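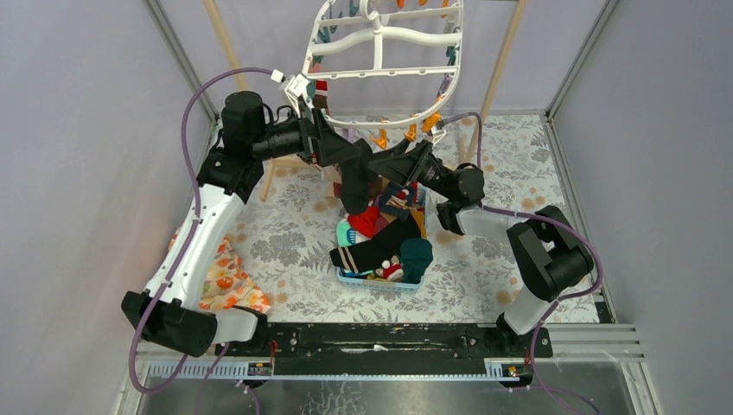
Minutes of the software meeting, sock hanging task

Present: Miyuki Ichikawa (chair), Tyson Cloutier, Kirsten Sawatzky, Harvey Cormier (minutes)
Apologies: Tanner Després

1. Minutes of the last meeting
Accepted with one correction: the gripper driver belongs to Tyson, not to Kirsten.

2. Perception
Kirsten reported on the new labels. The set has now 1,378 labelled views of the basket. Dark socks on top of other dark socks are still joined into one mask by Skunevier. She proposes to add the wrist camera views to the training. Agreed.
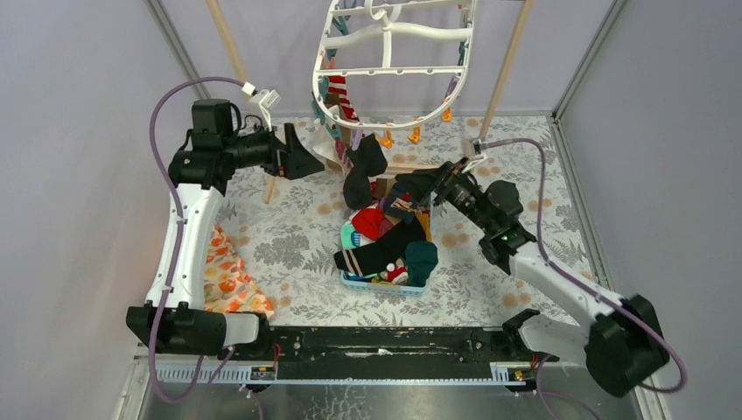 Both arms at the basket, hanger and clips above.

3. Handover planning
Tyson explained that the planner treats the hanger as one solid box, and so it refuses many good paths under the lower rim. He will model the rim and the clips separately. Miyuki asked if the planning time will grow. Tyson expects 22 ms per query against 18 ms today — this was considered acceptable.

4. Control
The two arm controllers do not share one clock. Harvey will move both to the Vivora time service before the October release. The limit for closing force stays as it is until Tanner is back.

5. Tooling
The replay viewer loses the right arm when a log is opened a second time. Kirsten has a small fix, Harvey will review it.

Actions
Kirsten: wrist views in training, viewer fix
Tyson: new hanger model
Harvey: clock change, review
Miyuki: ask Sturkmont about the 6 open licence seats

The meeting closed at 11:40.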